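From: Ryota Nakajima
To: packing-benches list
Date: Jul 6, 2025
Subject: Re: Bins under the belt or beside it?

On the question of where to put the bins, the original message said:

> We are moving our returns sorting into a smaller room and will have one
> straight belt with people standing along one side only. At present
> the totes sit on a trolley behind the sorter, so every item means a half
> turn. I would like to get rid of the trolley. Has anyone put the totes
> directly under the front edge of the belt? My worries are (a) bending,
> (b) things dropping in from too high and getting scuffed, and (c) how you
> get a full tote out without stopping the person next to you. Also, does
> anyone have a view on belt colour? The supplier offers green or white for
> the same price and I can't see why I would care.

We changed over to this last October, so I can answer most of it.

(a) Bending. Less than I expected, provided the bins are raised. We had them on the floor for the first fortnight and people complained, quite rightly. Now they stand on a low shelf made by Vutuveck, and you let go of the item at about hip height. The belt surface is at 812 mm. If I were doing it again I would go a bit higher, because two of our sorters are tall and both have asked.

(b) Dropping. The gap between the bottom of the rail and the rim of the bin is 132 mm here. That is enough to get a hand in with a boxed item and not so much that people start throwing. The first few things in an empty bin do land on bare plastic. For the fragile lines we put a folded sheet of card in the bottom. For everything else we don't bother.

(c) Getting them out. This is the weak point. The bins have to slide out towards you, which means stepping back, and a full one is heavy. We set a limit of 15 kg and put a line on the inside of the bins that hold the dense stuff (cables and chargers, mainly). Whoever fills a bin pulls it out and puts an empty one in its place. It takes a few seconds and the neighbour keeps working. What did cause trouble was leaving gaps between bins. Small packets went straight down the gap and we were finding them under the shelf at the end of the shift. Push the rims up against each other and most of that stops.

You didn't ask about the front rail, but get the wide one if there is a choice. Ours is grooved aluminium profile and the grooves are useful: the bin labels clip into them, and you can move a label along when you change the sort. The back rail is much thinner and only has to stop things going over the far side. We have the belt close to the wall anyway, so there isn't far for them to go.

On colour, I would say green. We had a white belt at the old unit and clear polybags vanished on it, as did white envelopes. On a dark matt green you see both straight away. Black items are harder, I admit, but we get fewer of those. It also shows dust less, though it still needs wiping. We do ours with a damp cloth at close, and once a month someone goes over it with the Drustik cleaner that came with the belt.

For the bins themselves we use one colour for everything and let the labels do the work. We tried a different colour for each destination and ran out of the right colour by the middle of most mornings. The ones with ribbed inner walls and a flat bottom have held up well. The thinner Kudo ones bowed when they were full and then would not slide — we kept four of them for cardboard and gave the rest away.

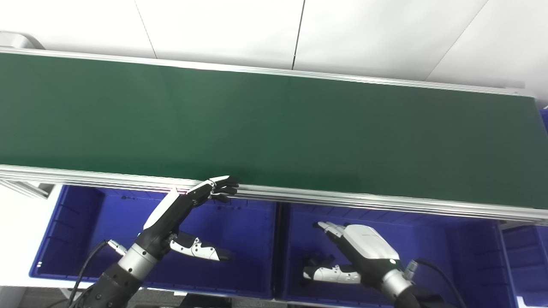 Belt and front rail with the blue bins side by side underneath

If you want the shelf drawing I can send it off list. It is only a sketch with measurements, but your fitter should be able to work from it. Check the position of the stand legs before you order bins, as ours left us an awkward space at one end that takes nothing useful.

Has anyone used the Satell roller shelf for this? It might solve the pulling out, if it can be locked while the bin is being filled.

Ryota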